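Jirside to Replace Water Mains Under Four Streets Starting in July

JIRSIDE – Work to replace 900 feet of cast iron water main beneath the Butura neighborhood will begin in July, according to a project summary posted by the town's water department. The contract was awarded to Ulteck, which also handled the pump station upgrade on the north side of town.

The new line will be eight-inch ductile iron with a cement mortar lining. It replaces six-inch pipe laid when the neighborhood was first built out. Department records list repeated breaks on the old pipe, most of them at the joints, and the summary describes the inside of a section removed last winter as heavily narrowed by mineral scale. The scale does not affect whether the water is safe to drink, but it reduces flow at the hydrants and lowers pressure in upstairs bathrooms during the morning peak.

Construction will move from the Bautista Street valve toward the creek. Crews will first install a temporary line along the curb and connect each house to it by hose at the outside spigot. The temporary line will be disinfected, flushed and sampled before any customer is switched over. Once the new main passes its pressure test and two rounds of bacteria samples, houses will be reconnected and the curb line removed.

Each customer should expect two planned shutoffs, one at the start and one at the end. Neither is scheduled to last longer than 4 hours. Notices will be hung on doors the evening before. Unplanned shutoffs are possible if the old main is disturbed during digging, and in that case the department will send text messages to customers who have signed up for alerts.

After each shutoff, residents are asked to run a cold tap for several minutes before using hot water, starting with the tap on the lowest floor. Aerators should be unscrewed and rinsed. Cloudy water is usually trapped air and clears from the bottom of the glass upward. Brown water is usually iron sediment, and laundry should wait until it clears.

The summary also covers service lines, the smaller pipes that connect the main to each building. The town will replace its portion, from the main to the curb stop, wherever the material is lead or galvanized steel. The portion from the curb stop to the house belongs to the property owner. Owners who agree to have their side replaced while the trench is open will be charged a flat $800, payable over two years on the water bill. The consent form must be returned before crews reach the block. An owner who misses that window can still have the work done later at full cost.

Households with a replaced service line will receive a filter pitcher and spare cartridges. The department advises using filtered water for drinking, cooking and infant formula until a follow-up sample comes back from the lab.

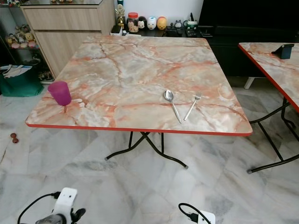
Itzel Arellano asked whether the flat charge would cover patching a driveway when the service line runs under it. The department's answer was that the trench would be backfilled, compacted and finished with gravel, and that permanent paving on private property would be left to the owner. Arellano said the consent form should state this on the first page, next to the price.

The form is being revised. Copies already returned will remain valid, and owners who signed the earlier version may withdraw without charge until work begins on their block.

Street parking will be restricted from 7 a.m. to 5 p.m. on the side where crews are digging. Trash and recycling should be set out on the opposite side. Final paving is planned after the trenches have settled through one winter, with temporary asphalt in place until then.

The project summary, street map and consent form are available at the water department counter and on the town website.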